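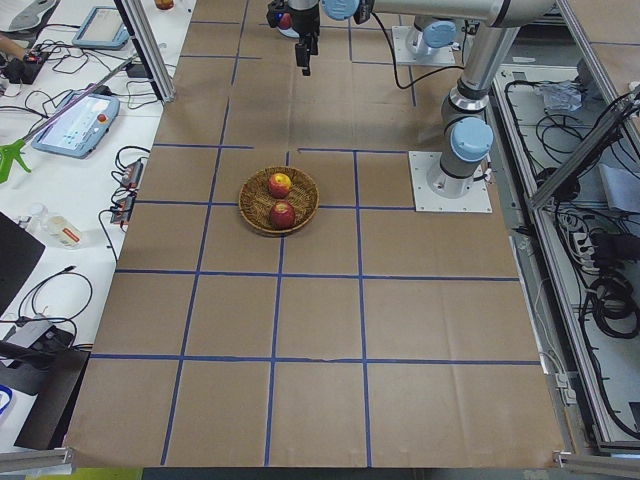
Two red apples in a woven basket on a papered and taped table at Gwynne Hall, Clustham.

Clustham's Apple Table Returns in February, With More Room and a Longer Tasting List

CLUSTHAM – There are few things as cheering in the gray end of winter as a good apple, and the folks at Brornero Orchard Supply are happy to announce that the Clustham Apple Table will be back at Gwynne Hall this February. Doors open at 10 a.m., admission is free, and everybody who enjoys an apple (or who simply wants to get out of the house for a few hours) is warmly invited to come by and taste.

For those who haven't been before, the idea is a simple one, and it has stayed pretty much the same since the first gathering. Growers bring the apples that have been sitting in their cellars and cold rooms since fall, we lay them out on long tables, and visitors wander along with a slice in one hand and a pencil in the other, writing down what they like. Last February's visitors filled in 3,527 tasting slips between them, which kept our little office busy well into spring!

The tables will be dressed in the style our regulars know, with brown kraft paper from end to end and dark blue tape marking it off into spaces. Each variety gets its own space during the tasting, and visitors are welcome to write their remarks right on the paper. Some of last year's remarks were very kind, a few were quite stern, and one was a recipe for apple dumplings that we have since made twice.

"People will tell you an apple is an apple, and then you hand them one that's been resting in straw since October and they go quiet for a minute," said Silvan Tanner, who organizes the event for Brornero. "I love that minute. I've been growing apples most of my life and I still get surprised by what a couple of months in the cold will do for a sharp one."

Baskets play a bigger part this year as well. Shallow woven baskets will be used for the display fruit, and the Grarkby basket makers will be in the side hall all day showing how a round one is started, how the rim is finished, and how to mend an old one that has come loose at the edge. There are 100 places in the beginners' sessions, which run in the morning and again after lunch. Materials are included, and children are welcome if a grown-up sits with them.

Growers with winter apples to share are asked to send at least eight of each variety, unwaxed and labeled by name if the name is known. Mystery apples are very welcome too, and will have a table of their own near the tea urn. The hall seats 170 for the afternoon talk on keeping fruit at home, and seats can't be reserved, so please come a little early if you'd like to be near the front.

Growers' forms and basket session sign-up sheets are available at the Brornero shop counter in Clustham and at the front desk of Gwynne Hall.

Press contact: Silvan Tanner, Brornero Orchard Supply, Clustham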